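Storing and Measuring Concentrated Liquid Laundry Detergent

Concentrated detergent is sold in smaller bottles than the older full-strength liquids, and most overdosing comes from pouring it in the amounts people used before. The notes below cover dosing, container handling, storage position and label care. They apply to household top-load and front-load machines.

Dose

Find the dose statement on the label before the first use. It is usually given as a fraction of the cap for a normal load. The cap may have one, two or three molded lines inside. The top line is often the heavy-soil dose, and the rim is not a measuring line unless the label says so.

Pour on a level surface at eye height. Molded lines in a colored cap are hard to read from above, and the error is nearly always on the high side. If the lines cannot be read at all, fill the cap with water to the marked dose once, tip it into a kitchen measuring cup, write down the volume and use a separate measure from then on.

Signs of too much detergent:
Suds still visible on the door glass at the end of the rinse.
Towels that feel stiff after drying.
A gray film in the dispenser drawer.
A sour smell from the door gasket.

To correct it, run one empty hot cycle with no detergent and cut the dose by a third for the next 4 loads. Reduce again if suds remain. Soft water needs less product than hard water, and most labels give separate figures for each.

Labels

A paper or film label carries the dose, the ingredient list and the first aid instructions. It is also the first part of the package to fail. Drips run down from the neck, soften the adhesive and lift the edge. Handling does the rest. Once the top margin has peeled, the printed layer scrapes off the backing quickly.

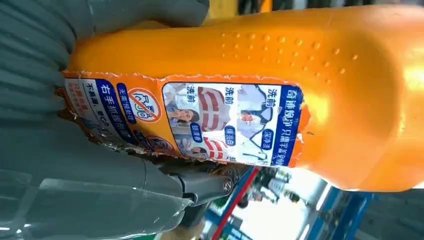 Trakcombe, December 13, 2021

The orange bottle has a label with a ragged, peeled upper edge and white backing showing through along the margins. A promotional line is still readable on the dark blue band, in Chinese, roughly to the effect that half a cap is enough. A label in this condition should be copied out now. Write the dose on a strip of masking tape with permanent marker, press it onto a clean, dry part of the bottle and cover it with clear packing tape that extends past the masking tape on all four sides. Avoid textured areas such as the patch of raised dots on this bottle. Tape bridges across the bumps and lifts within a few weeks.

If the label is in a language not everyone in the house reads, put the translated dose on the tape as well. Photograph the whole label, including the ingredients and warnings, and keep the photo with the appliance manuals.

To slow wear on a new bottle, wipe the neck after each pour and cover the label with a single sheet of clear shelf liner. Cut the liner larger than the label by a finger's width all around. Apply it from one end and smooth it with a dry cloth.

Position

Store liquid detergent upright with the cap fully seated. On its side, a bottle rests product against the cap thread, and a slow leak can go unnoticed until the shelf finish softens. If shelf height is too low for an upright bottle, decant into a shorter container that originally held the same type of product. Do not use food or drink containers for this.

Place a tray with a raised lip under all liquids. The Raptis shelf tray used in our Dildale utility room holds 300 ml before it overflows, enough for a dripping spout but not for a tipped bottle. Rinse the tray in October, before the heating season, and again in spring.

Keep the shelf below shoulder height for the adults who use it and out of reach of children. A full bottle lifted down from overhead with one wet hand is easily dropped. Where there are small children in the house, use a latched cabinet.

Temperature

Keep liquids between normal room temperature and the lower limit printed on the package. Unheated garages are unsuitable in cold climates. Detergent that has frozen may separate into a clear layer and a cloudy one. Let it return to room temperature over a full day, then invert the closed bottle slowly several times. If it stays in two layers or pours in lumps, discard it as the label directs.

Keep bottles away from the dryer vent and out of direct sun.

Emptying the bottle

Stand the nearly empty bottle upside down on its closed cap, inside a jar, for an hour before the last load. Do not leave it that way overnight. Add a little water, close, swirl and pour the rinse into the dispenser as part of the dose.

Rinse once more before recycling. Follow local rules on caps and labels. The Foronbridge drop-off takes colored bottles with the caps on and does not require label removal.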